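Robot Learning, Handout 5: Gathering Demonstrations

Notes by Ustyna Palamarchuk
Last revised July 15, 2018

Read this before the practical. The exercises at the end are to be handed in with your logbook.

5.1 What counts as a demonstration

A demonstration is one complete attempt at a task, recorded from the start pose to the moment the operator presses stop. It holds the joint positions, the gripper opening, the camera views and the time of each reading. An attempt that goes wrong is still recorded. Mark it as failed and keep it in a separate folder, as we will need it in Handout 7.

Do not stop and restart in the middle of an attempt. If you lose your place, finish as best you can and mark the result.

5.2 How many are needed

For the set tasks each pair collects 50 demonstrations. Pooled over the whole class this gives 600 for training. Last March one group tried to train on 2 per task, to see what would happen, and the arm learned to move to a spot in the middle of the table whatever was on it. The policy had found the average of what it was shown.

More examples help only if they differ from each other. A hundred copies of the same reach teach the same thing as one.

5.3 What to vary

Change the position and the turn of the object between attempts. Use the random placement button in Dorkeo, which draws both from a fixed range. Placing things by hand tends to leave them near the centre and square to the table edge, and you will not notice that you are doing it.

Change the light direction every tenth attempt. The shadow of the arm moves over the table as the arm moves, and a learner working from camera views can pick up on the shadow and ignore the object. We saw this in the first version of the coursework.

Leave the table height and the arm mounting alone. They are fixed for this course.

5.4 Simulation first

All the demonstrations for this handout are gathered in simulation. The reasons are mostly practical: a reset takes one key press, and several pairs can work at once. The cost is that contact is only approximate. Fingers may sink a little into an object, or an object may slide when it should tip. Note these cases in the logbook — they matter when we move to the real arm.

Objects come from the Gredance set. They include household and desk items of many shapes, and some are awkward to grasp. Flat, box-shaped items are the hardest for beginners. The fingers have to come down on either side without knocking the object first, and a wide box may be too wide in one direction and fit in the other. Bring the gripper in high, turn the wrist while there is still clear space underneath, and then lower it.

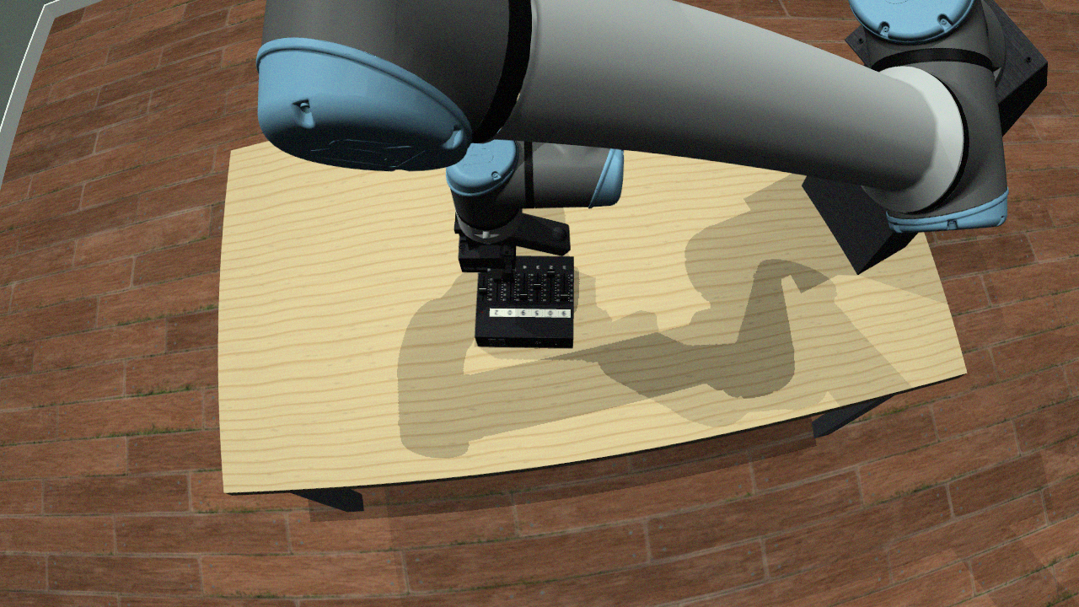
Slow down for the last part of the approach. Recordings are sampled at a fixed rate, so a slow approach gives the learner more readings where small errors count most. Do not pause completely, though. Long pauses teach the policy to stand still, and it may never start again.

5.5 Checking the data

Replay every tenth recording before you go on. Look for dropped readings, a gripper signal that lags behind the arm, and attempts marked as successes that were not. In the pilot set we threw out 84 recordings, nearly all of them for wrong marks.

Report the checks in a short table. Latex is preferred but a plain text file will do.

5.6 Exercises

1. Collect your demonstrations for the Yáñez lifting task and plot the starting positions of the object. Is any part of the table missing?

2. Train the baseline twice, once with failed attempts left out and once with them included. Compare the two on the test placements.

3. Choose one failed attempt and write a paragraph on the point where it went wrong, giving the time of the reading.

Reading for next time: Handout 6, sections 1 to 3.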